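Unit 6: Slenderness and Buckling of Short Wooden Members
Course notes, Statics and Materials I
Prepared by Oluwatosin Oyewole; revised by Marisol Baptiste

6.1 Scope
These notes cover the axial compression of straight members with a constant or slowly tapering section. Shear deformation is ignored. Read Unit 5 (second moment of area) first.

6.2 Critical load
For an ideal pinned column of length L, the Euler load is

P = pi^2 E I / L^2

where E is the modulus along the grain and I is the smaller second moment of area. Other end conditions are handled by replacing L with KL:

both ends pinned, K = 1.0
both ends fixed, K = 0.5
one end fixed, one pinned, K = 0.7
one end fixed, one free, K = 2.0

A member held at its base and free at its tip therefore carries one quarter of the load of the same member pinned at both ends. Students often invert this ratio. Check it before submitting.

6.3 Slenderness ratio
Define s = KL / r, with r = sqrt(I / A). For a square section of side b, r = b / sqrt(12). When s is small, the member crushes before it buckles and the Euler formula gives a load that is too high. Use the crushing limit in that range.

6.4 Tapered members
Where the section narrows toward one end, I varies along the length. Taking I at the narrow end gives a lower bound on P. Taking it at the thick end gives an upper bound. The energy method in Unit 8 falls between the two.

6.5 Worked case
A square strut has L = 300 mm and b = 24 mm, pinned at both ends. Then r = 6.93 mm and s = 43.3. Compare the Euler stress with the crushing stress before choosing a limit.

6.6 Problems
1. Repeat 6.5 with b = 30 mm.
2. Repeat 6.5 with L = 1,000 mm and the base fixed, tip free.
3. Derive K = 2.0 from the deflected shape. State the boundary conditions used.
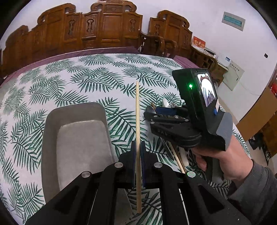 Fig. 6.1. Slender wooden member, narrower at the tip, gripped over its lower half.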